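Can a robot do shop floor chores yet or are we still waiting

Started by birka_bench, October 12, 2021

birka_bench
Boss wants to know if sorting the small parts can go to a machine. Gears in one bin, nuts left out, that kind of thing. We do 3,828 pieces a month by hand and everbody hates it. Is it worth asking for money or do I wait?

skindirthorpe_sal
Wait. Saw a demo in August, 35 minutes to do one tray. My nephew is faster and he's eating while he does it.

Nuwan L
Disagree, depends on the part. Gears are the easy bit, big edges. Nuts lying flat on a soft mat are worse. Blue bin, hand coming in over the side: 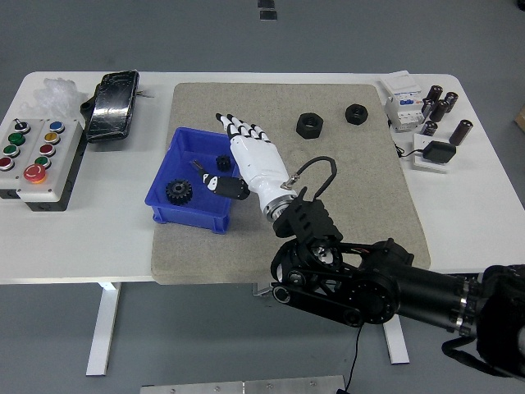
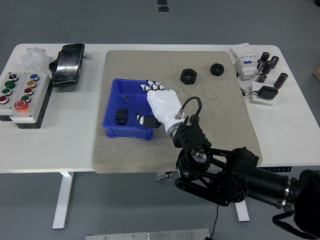
Walls of the bin are my main gripe. Anything that sits close to a wall you have to come at from the top, and the wrist gets in the way before the fingers do. A shallow tray would help a lot. Also decide early if you need five fingers, I'd price a plain two finger gripper first.

skindirthorpe_sal
so you change the whole bench to suit the robot. great savings

Nuwan L
You changed the bench for the drill press too didnt you

Revathi K
Ok but she has a point on cost. Trays, guarding, someone to fix it. We got quoted 403 hours of setup for one cell. Walked away.

birka_bench
403?? for sorting?

Revathi K
Mixed parts, yeah. One part type was way less.

lutfa_kh
Forget the shop, I want one for dishes. Or socks.

skindirthorpe_sal
Dishwasher exists. Is a robot. Case closed

lutfa_kh
Doesn't load itself tho

Nuwan L
Birka, start with just the big gear. If it can do a full shift on that with no one standing over it, then add the nuts. Don't let them sell you all 8 part types on day one.

birka_bench
Will ask for a trial on the one gear. Revathi who gave you that quote, pm me?

Revathi K
Sent.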